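**Slide 15: divided trays, cold side**

- Hanley kitchen, May menu. 523 trays per lunch service.
- Layout sheet by Younes El Idrissi. Small compartment left, long compartment right.
- Rule: fill the long side from the divider outward. Keep the green against the divider so the right end stays free for the grain portion.

Pause before the photo. Ask who fills from the right.

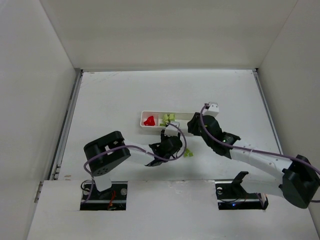 *Fig. 4. Divided tray, part filled: red in the small compartment, green next to the divider.*

Point to the green piece on the table in front of the tray. Pieces outside the tray go in the discard count and are not put back. Villa logs them by shift, Hanley by tray.

If asked about rim height: see slide 19. Do not go into the Ciris lids, they have their own session.

Next: portion weights.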